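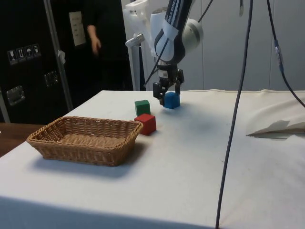
Hostivix Hearing Recorder, 8 channel

Courtroom and tribunal audio recording unit
Supplied and serviced by Ortner

The Hostivix is a desktop recorder for courts, tribunals and council hearing rooms that have to keep an official audio record of proceedings. It takes up to eight microphones and saves each one as a separate track, so a typist can pick out the member, the witness or counsel when two people speak at once. A mixed track of the whole room is recorded at the same time.

It suits rooms where the clerk runs the recording along with everything else. There are three large buttons on the front (record, pause, off the record) and a light for each channel. The light goes amber when a microphone is muted and red when the signal is clipping. Menus are locked during a hearing and need the registry PIN.

Recording

Audio is written to two memory cards at once. A pair of the supplied cards holds 80 hours with all eight channels in use. If one card fails, the unit beeps, shows which slot is affected and keeps going on the other. The faulty card can be swapped at the next adjournment without stopping the file.

Each file is stamped with the room name, the matter number and the start time. If no matter number is entered, the unit uses the time alone and the clerk can add the number later. Original files cannot be edited on the recorder. Confidential portions are marked with the off the record button and exported separately.

Working with transcripts

Files open in Flirkier, the log note program used in many registries, and in any ordinary audio player. Log notes typed in Flirkier are tied to the recording, so clicking a note such as "witness sworn" goes to that point in the audio. A foot pedal for typists is sold separately.
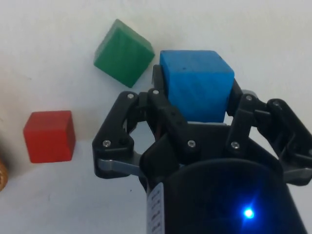 Thu Chu: We put two of these in the Wustville hearing rooms in February. Setup was simple and the separate tracks have cut down the number of "inaudible" marks in our transcripts. My one complaint is that the mute light is hard to read from the bench if the recorder sits low on the clerk's desk. I'd also like a longer power cord.

Ortner replies: Thanks for the comment. A tilt stand is available and raises the display enough for most benches. Longer cords can be requested when you order, at no extra charge.

What is in the box

Hostivix recorder
Two memory cards and a card reader
Power supply and cord
Network cable
Printed quick guide for clerks
Rack ears and screws

Microphones are not included. The unit works with most wired gooseneck and boundary microphones. If you already have microphones in the room, send us the model names and we will check them before you buy.

Backup power

The internal battery runs the recorder for 11 minutes after a power failure, then closes the file properly and shuts down. Microphones powered from the unit stay on during that time.

Delivery and warranty

Allow 14 business days for delivery. Units ordered with a custom room list are programmed before they leave our workshop. The warranty covers parts and labour for three years, and a loan unit is sent if a repair will take longer than a week. Memory cards are treated as consumables and are not covered.

Prices are by written quote. Please include the number of rooms, the number of microphones in each and whether you need installation.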